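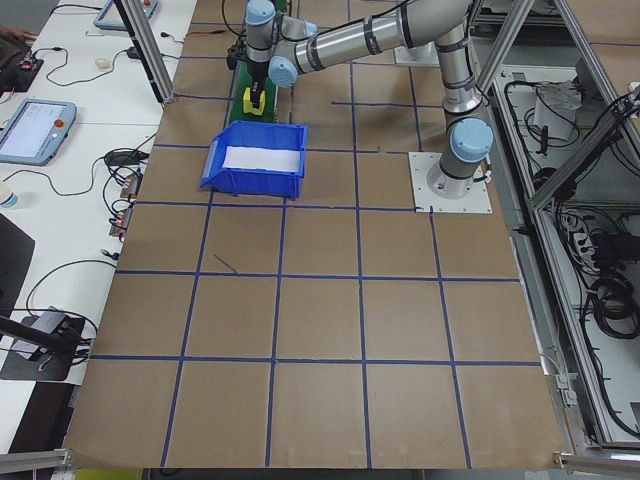
Section 2: Setting Up Your Drurnness Tabletop Loom

Welcome to the fun part! If you've followed Section 1, your Drurnness is out of its box, the packing ties are off, and you've checked the parts against the card in the lid. Now we get to put yarn on it. Set aside an afternoon for your first warp, put some music on, and don't worry if you need to back up and redo a step. Everyone does, and the yarn doesn't mind.

These instructions cover the standard Drurnness and the folding version. Where the two differ, you'll see a note.

Before you start

Have these within reach:

Warping peg and clamp
Threading hook (the flat one with the plastic handle)
Heddle, 49 slots across
Two stick shuttles
Warp sticks or strips of heavy brown paper
Scissors and a tape measure
One ball of smooth, strong yarn for the warp

For a first project, please use a plain wool or cotton that doesn't stretch much. Fuzzy mohair is gorgeous (I have a whole shelf of it) but it sticks to itself in the heddle and will drive you up the wall. Save it for the weft, where it behaves beautifully.

Caution: The ratchet pawls snap down hard when the beam is under tension. Keep fingers clear of the gear teeth, and never let go of the handle while a pawl is lifted.

2.1 Clamping the loom

1. Choose a table with a straight, solid edge. Glass tops are not suitable.

2. Stand the loom so the back beam, the one with the notched end, faces away from your chair.

3. Fit one clamp on each side frame, in the round hole nearest the back. Tighten by hand until the loom won't slide when you push it with your palm.

4. Folding version only: open the side frames fully and turn both wing nuts a quarter turn past snug before you clamp.

Note: A scrap of felt under each clamp pad will protect a good tabletop. Felt also stops that little squeak you get when you beat.

2.2 Placing the peg

The distance from the back beam to the peg sets the length of your warp, so this is where you decide how long the finished piece will be. For the Cornden scarf on the pattern card, follow the long measurement. For the sampler, use the short one.

1. Clamp the peg to a second table or a sturdy shelf, in line with the center of the loom.

2. Measure from the back beam to the peg in a straight line and write the number down in your project notes. You'll be so glad you have it when you want to make a matching one!

3. Set the heddle in its neutral position, resting in the middle notch.

Caution: Keep pets and small children away from the space between loom and peg. The strands are at tripping height and a sudden pull can bring down the peg and whatever it's clamped to.

2.3 Direct warping

1. Set your ball of yarn on the floor behind the loom, in a bowl if you have one, so it can roll without wandering off.

2. Tie the end to the back apron rod with a double knot.

3. Push the threading hook through the first slot you plan to use, catch a loop of yarn, and draw it through.

4. Walk the loop to the peg and drop it over. The strands should be straight but not tight – think of a clothesline with nothing on it.

5. Go back, take the yarn around the apron rod, and pull the next loop through the next slot. Alternate over and under the rod as you go.

6. When you reach the last slot for your width, cut the yarn from the ball and tie it to the rod.

Note: For the sampler, work across 11 slots, centered. Mark the middle of the heddle with a bit of thread first and count out from there.

If a strand feels slack next to its neighbors, fix it now. A slack strand never tightens itself later on, and it will show up as a wobbly line all the way down your cloth.

2.4 Winding on

A helper makes this step a breeze, though you can manage alone by stopping often to tug the strands even.

1. Tie the loops together close to the peg with a short piece of yarn, then lift the whole bundle off. Hold on to it!

2. Cut the end of the bundle open with your scissors.

3. Turn the back beam slowly while your helper keeps a steady pull on the bundle.

4. After the first full turn, lay in a warp stick or a strip of brown paper. Keep adding them so no layer of yarn sinks into the one beneath.

5. Stop when the ends hang just past the front beam, with enough left to tie.

2.5 Threading the holes

Each slot now holds two strands. One stays put, and the other moves into the hole beside it.

1. Sit down facing the heddle and get your light right. A lamp behind the heddle shows up the holes wonderfully.

2. Start at the side that's most comfortable for you. Take one strand out of the first slot and hook it through the hole to its right.

3. Carry on across. Pause now and then to look for a hole you missed or a strand that has crossed over.

4. Tie the strands to the front apron rod in small, even bunches, working from the center outward.

5. Pat the warp with a flat hand. Any bunch that feels soft needs retying.

2.6 Checking the shed

Lift the heddle to the upper notch and look through from the side. A clear tunnel should open between the two layers. Then try the lower notch. If a strand floats in the middle, follow it back with your finger, as it's nearly always been threaded through the wrong place.

Weave a few rows with thick scrap yarn to spread the bunches, and then you're ready for the real thing! The Stoyanova border on the pattern card is a lovely place to begin, and it looks terrific in two strong colors.

Turn to Section 3 for winding your shuttles and weaving the first rows. Replacement heddles and pawls are listed under Pisau parts at the back of this guide.

Text by Ourania Tzanetos. Revised 7 July 2025.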